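Planning an Equipment Request for a Tabletop Manipulation Cell

Departments preparing a request for a robot arm and its supporting equipment should allow one full budget cycle between the first draft and the purchase order. The steps below apply to all units at the Farnirgate and Hamcombe sites. Requests for the coming year are due in November.

Step 1. Describe the task before naming a product

Write one page on what the arm will handle, where the items will be placed and how often the task will be repeated. State the heaviest item and the widest one. A request that begins with a model number will be returned, as reviewers cannot compare quotes without a task description.

Step 2. Measure the workspace

Record the length, depth and height of the table, the distance to the nearest wall and the clearance overhead. If the arm or gripper will work from above, show the mounting position on a side-view sketch. Mark the nearest power outlets and the intended path of every cable. Cable management is the item most often missing from first drafts, and adding it later requires a change order.

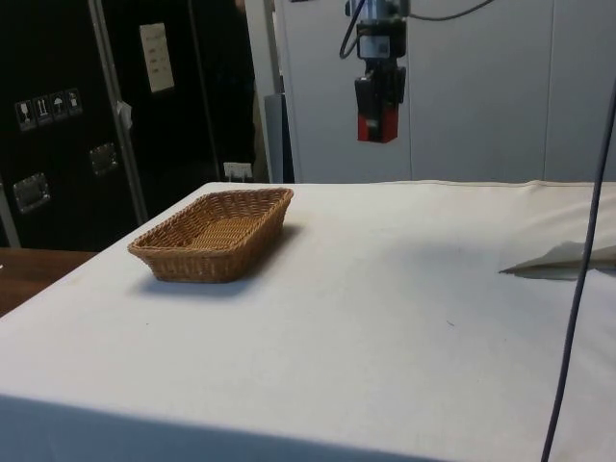

Step 3. Separate capital items from consumables

Capital items include the arm, the controller, the gripper, the mounting structure and any fixed cameras. Consumables include fingertips, table coverings, baskets, test objects and replacement cables. Enter the two groups on separate sheets. The consumables allowance for a single cell is $1,828 per year and may not be carried forward. Units that expect to exceed it should attach a usage estimate signed by the cell supervisor.

Step 4. Budget for transport and storage

If the equipment will move between sites, include reusable cases in the capital sheet. Obtain the outside dimensions of each case and confirm that it fits through the doors at both ends. Storage space must be reserved in the same request. Valdemar Nørgaard in Facilities keeps the current floor plans for both buildings.

Step 5. Obtain quotes

Two written quotes are required for the arm and one for each accessory. Ask each supplier to list installation, training and extended warranty as separate lines. Quotes must remain valid for at least 108 days from the submission deadline. Where a supplier offers a bundle, request the unit prices as well.

Step 6. Plan the staff time

Allow 13 working days for installation, safety review and operator training. Name the person who will supervise the cell and a second person who can cover absences. Their hours are charged to the unit and should appear in the operating budget.

Step 7. Submit the request

Send the completed sheets, the sketch and the quotes to Leonie Whitelaw in Procurement, using Form 109. Incomplete files are held until the following Monday and then returned. Questions about safety review should go to Shoaib Mirani before submission.

Approved requests receive a purchase code by email. Please quote the code on all correspondence with suppliers, including delivery notes.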